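Perception and Planning Software for Mixed Household Items: Project Gallery

Fri 30 August
By Xinyi Ren

The Undville laboratory develops software that allows a two-handed gripping system to sort everyday belongings. This gallery accompanies the August report of the Arnach programme, which covers perception, grasp planning and the tools used to prepare and review recordings. The notes that follow set out the current state of the work. Readers who require the full technical account should refer to the report itself.

Arnach is organised as a set of small programs that exchange messages through a shared log. Each program may be stopped, replaced and restarted without disturbing the others. This arrangement was adopted after the first year of the programme, when a fault in the display software could halt the planner and a full session might be lost.

Perception

The perception module, named Su, receives colour images from the wrist cameras and returns an outline for each item it finds, together with a confidence value. It does not attempt to name every item. For sorting, the planner needs to know where an item ends and its neighbour begins, and the name is treated as additional information that may be left blank.

Soft goods remain the most difficult group. A folded sock and a crumpled cloth have no fixed shape, and two fabrics of similar colour are often returned as a single outline. The August release of Su adds a second pass that looks for seams and shadow lines within large outlines. On the review set of 580 images, the second pass separated 58 outlines that the earlier release had merged. Clear plastic packaging was not improved by this change and will be addressed separately.

Planning

The planner, Prarnutia, proposes a grasp for each outline and ranks the proposals by expected clearance. It then assigns one item to each hand where the two paths can be kept apart. Where they cannot, one hand waits. Earlier versions resolved such conflicts by slowing both hands, which lengthened the task and made the recordings harder to review.

Grip width is set from the outline, while closing force is set from a short table of item classes. Items without a class receive the lowest force. A lost grasp is recorded as an ordinary event, and the planner is permitted four attempts before it passes to the next item.

Placement is handled by a simpler routine. The opening of the container is marked at the start of each session, and the routine selects a release point inside that opening. Work on stacking and orderly packing has been deferred to the next phase.

Recording and review

Demonstrations are recorded with hand-held grippers and stored with the position of each finger and a time stamp. The library now holds some 3000 demonstrations. Each is checked by a reviewer, who marks the start and end of every grasp and flags any stretch in which the view of the fingers is blocked. The review tool displays both hands on a common timeline, and corrections are saved as a separate layer so that the original recording is preserved.

Gallery

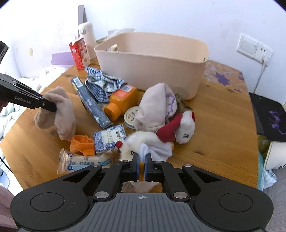
Two-handed work on a mixed table. One gripper holds a small white and orange plush item while a second, labelled GenRobot.AI, holds a beige sock.

Tables of this kind place soft toys, cloth, cartons and clear packaging within a single view, and are used in evaluating both Su and Prarnutia. Cases in which items touch or overlap are given particular attention at review.

The next release will include a revised timeline view and a colour setting for reviewers who have difficulty distinguishing red from green. Enquiries concerning the report or the review tool may be directed to the author at the Undville laboratory.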